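Home | Archive | Threads | Subscribe | Search

3 min read

Altudgate Tenants & Owners List
Subject: Re: Cold wash "saves you a bundle" claim
From: Sutrisno Lumbantobing
Date: 21 May 2020

Danuta Cieślak wrote:

> Hi all, I've been reading up on laundry costs for the building
> newsletter and I think we should push everyone to go cold only.
> The leaflet from Issa says a household saves $242 a year by
> switching every load to cold and using their concentrate. It
> also says clothes last longer and machines stay cleaner. Hanan
> Khalaf has been doing it since March and her bill went down.
> Can anyone think of a reason not to print this?

I can think of a few, Danuta, and I say that as somebody who washes nearly everything cold.

Start with the $242. The leaflet doesn't say what household that is. Is it two people or seven? Is the water heated by gas or electricity? What were they doing before, boiling their socks? I went looking for the footnote and the footnote says "based on typical use," and that tells me the company picked a number and then went out to find a household to match it.

So I did it on my own bill. I wrote down every load for a year, because I am that kind of person, and it came to 431 loads for the five of us. Our whole electric use for the same year was 3324 kilowatt-hours. That's for the fridge, the lights, the oven, two kids who leave everything on, and the washer too. If I had saved $242 just by turning one dial, the washer would have had to be eating nearly half the house. It wasn't.
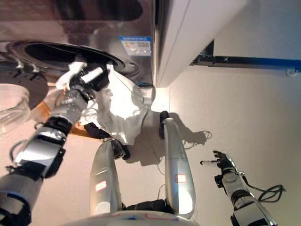
White cloth at the drum opening.

Whites are where I part ways with the cold-only crowd. Dish towels, pillowcases, anything that has been near a sick child or a frying pan. Cold water with a decent detergent does fine on a shirt you wore to sit at a desk. It does not do fine on a towel that has wiped up bacon fat, and I don't care how many enzymes are in the bottle. Fat sets up in cold water. Anyone who has rinsed a roasting pan under the cold tap knows this.

Now the "machines stay cleaner" line. Here I'd like to see any evidence at all. My experience is the opposite. When we went all cold for one winter the washer started to smell like a pond by the end of it. I wiped the rubber seal and got a gray paste on the rag that I won't describe further. Afaf Khalaf on the second floor had the same thing and she was using the Issa concentrate, at the dose on the cap. One hot empty cycle a month cleared mine up. That hot cycle has to go into the savings math too, and I notice it isn't in there.

As for Hanan's bill, I'm glad it went down. Hanan, don't take this the wrong way, but you also told us in March that you'd stopped using the space heater. Spring happened. Bills go down in spring. If you have the same months from last year, I'd love to see them side by side, and if the drop is still there I will eat my words on this list in front of everyone.

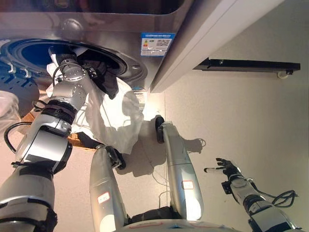

WHAT ABOUT THE LABEL

Wissam Awad asked off-list whether the energy label settles it. It helps, but it doesn't settle anything. The rating comes from a set test on set programs. It's a fair way to compare one machine with another in the store. It can't tell you what you will spend, because it has no idea that you run a quick cycle with three shirts in it, or that your kid starts a full load for one soccer jersey.

I'd also be careful with the program names. "Eco" on my old Stusberg took more than three hours and I assumed it was broken. Slow and long is how it saves, since heating the water is the costly part and turning the drum is cheap. People see the long time, decide it must be using more, and go back to the quick wash. If the newsletter wants to say one useful thing, I'd say that.

Filling the drum matters too. I was running half loads for years out of plain impatience. Leave a hand's width at the top and stop there — cram it tighter and things come out as dirty as they went in, and then you wash them twice.
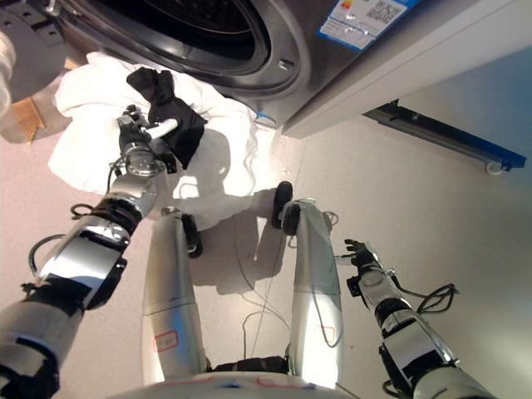 And the detergent, which is the part the leaflet would like you not to think about. Issa sells the concentrate. The leaflet is an ad. I priced it at the Grorunano store on the corner and it came out at 91 cents a load, against much less for the plain powder I buy in the big box. Over my 431 loads, that difference wipes out anything I'd get from colder water and then keeps going. Powder doesn't always dissolve well in cold, I'll give them that. I stir mine into a cup of warm water first and pour it in. Takes no time.

"Clothes last longer" I'm willing to believe, a little. Colors do hold up. My black jeans have stayed black. But the dryer does far more damage than warm water ever did. Look at what's in the lint screen, that's your clothes. If Danuta wants a campaign, "hang up your shirts" would get my vote, and there's no company that makes money from it as far as I know, except whoever sells the clothespins.

So my answer is print something, but don't print that number, and don't print the brand. I'd write that cold is fine for most everyday things, warm or hot for towels and sheets and anything greasy, full loads, the slow program when you're not in a hurry, and a hot empty run once a month. Leave the door open after. You can put my name on it if people want somebody to argue with.

Danuta, if you still have the leaflet, could you scan the back side? Mine got wet and I can't read the part about "participating homes."

Sutrisno

This site uses cookies to keep you signed in to the archive. Accept | Settings

Previous in thread | Next in thread | Reply to list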